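# Chapter 8: Inside the Desktop Computer

In the last chapter you worked with the outside of the machine: the ports, the cables, the keyboard and the screen. From this point on you will work with the side panel off. By the end of the chapter you should be able to name the main parts of a desktop tower, say what each one does, and remove and refit a memory module and an expansion card.

Set the tower down on its side before you open it. Shut the computer down, switch off the power supply if it has a switch, and unplug the power cord. Then hold the power button in for a few seconds to drain what is left in the circuits. Put on a wrist strap and clip it to bare metal on the case. Most panels are held by 2 screws at the back, though many office machines use a latch instead.

Keep the screws in a dish with a lid. Evaristo Grasso, who ran the repair bench at Fontana for many years, had his trainees draw the case on a sheet of paper and tape each screw to the spot it came from. It is slow, but it works well for a first teardown.
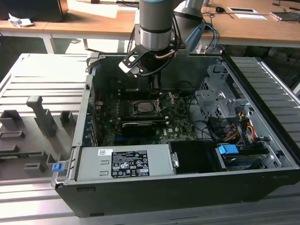
**Why is the processor usually fitted in a socket and not soldered to a desktop motherboard?**

A socket lets the processor be replaced without replacing the board. The maker can also sell one board with several different processors. A lever and a metal frame press the chip against the contacts, and no force is needed to set it in place – if it does not sit flat, lift it out and check the corner mark.

## 8.1 The motherboard and what plugs into it

The motherboard is the large circuit board that all other parts connect to. It carries power and data between the processor, the memory, the drives and any expansion cards. A graphics card goes into one of the long slots and is fastened at the rear of the case by a screw or a clip. Release that fastening first, then the small catch at the end of the slot, and only then pull the card. Hold it by its edges.

The power supply turns the current from the wall into the low voltages the other parts need. Read its rating label, but never open its metal box. The parts inside can hold a dangerous charge after the cord is out.

**Before you go on.** Copy the headings below into your notebook. You will fill them in during Exercise 8.1.

- Part
- Where it connects
- How it is fastened
- Tool needed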